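Nusaveck Opens Its Jastgate Test Yard to Visitors for Robotic Underbody Inspection Demonstration

JASTGATE, July – Nusaveck, a developer of inspection equipment for vehicle fleets, welcomed guests to its test yard at Jastgate this month for the first public demonstration of Trota, a robotic arm system designed to look over the parts of a vehicle that are hardest for a technician to reach.

The open day drew 68 visitors, among them fleet managers, workshop supervisors, training college staff and residents of the neighboring streets. Guests were received at 9:30 a.m. in the main hall and taken out to the yard in small groups. Each group watched a complete inspection run, spoke with the engineers on duty and was then shown the results on a screen in the workshop office.

Trota carries a small camera close to its gripper. The arm follows a planned route past joints, bolts, seams and covers, pausing at set points so that the camera can record a close view. The pictures are stored with the vehicle's service record and can be compared with those from an earlier visit. A technician reviews every set before any decision is made about repair.

"Our customers asked for a steady, repeatable look at the same parts, month after month," said Halina Tokarz, director of field programs at Nusaveck. "We wanted them to see the equipment at work in the yard, with the people who will use it standing beside it."

A full run, as shown on the day, is made up of 30 stopping points. Visitors were able to follow the camera view on a monitor while the arm worked, and several asked the operator to hold a position so that a fitting could be studied more closely. The operator can pause the run at any time and resume it from the same point.

Close views of this kind are intended to show the condition of a surface as well as the position of a part. Scuffs and smudges are recorded along with everything else, and the reviewing technician decides which of them matter. Bright light entering from the side of a vehicle remains one of the conditions the team is studying, as it can wash out part of a picture while leaving the recesses dark.
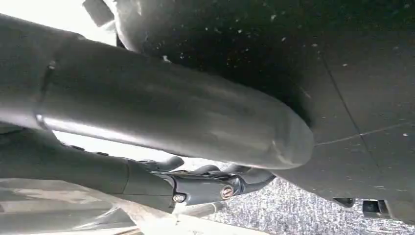
Neelam Kushwaha asked whether the system could be trusted to tell a harmless mark from the beginning of a crack, and said that in her view a workshop should go on putting a lamp and a hand to any part in doubt. She added that she would welcome the record all the same, as written notes on underbody condition are often too short to be of use a year later.

Ms. Tokarz replied that Nusaveck shares this position. The company does not offer Trota as a replacement for inspection by a qualified person, and the software does not pass or fail a part. It sorts the pictures by location, places the older and newer views side by side and leaves a space for the technician's remarks. Where a view is unclear, the technician may request a second pass from a different angle or carry out the check by hand.

In the months before the open day, the team completed 937 trial runs at Jastgate. These were used to refine the arm's route, to set safe distances from vehicle parts and to settle the order in which pictures are presented for review. Trials were carried out at different times of day, including early morning and late afternoon, when low sun reaches under a vehicle from one side.

Safety arrangements formed a separate part of the program. Before each run, guests were asked to stand behind a painted line while the operator explained the stop controls and the checks made before the arm is allowed to move. The vehicle is parked with its wheels chocked, and no one may work on it while a run is in progress. Printed copies of the operating rules were available in the hall.

An afternoon session at 2 p.m. was given over to questions from workshop staff. Much of the discussion concerned cleaning. Nusaveck advises that heavy mud be removed before inspection but does not require a vehicle to be washed for every run. Other questions dealt with training, the storage of pictures and the space needed to install the equipment in an older building. The company will send written answers to all those who left their contact details.

Nusaveck also announced that the Zürcher workshop will be the first outside site to receive the system. The workshop will use Trota for a trial period of 500 inspections, with its own technicians reviewing the results. Nusaveck engineers will be present during installation and the opening weeks of use. Findings from the trial will be shared with the workshops that attended the open day.

Further visits to the test yard can be arranged for groups from fleets, workshops and colleges. Requests should be sent to the Nusaveck visitor office at Jastgate and should state the size of the group and the types of vehicle of interest. Visitors to the yard must wear closed shoes; eye protection and high-visibility vests are provided on arrival.

About Nusaveck
Nusaveck designs and builds inspection equipment for trucks, buses and service vehicles. Its offices, workshop and test yard are located at Jastgate.

Press contact
Nusaveck Visitor and Press Office, Jastgate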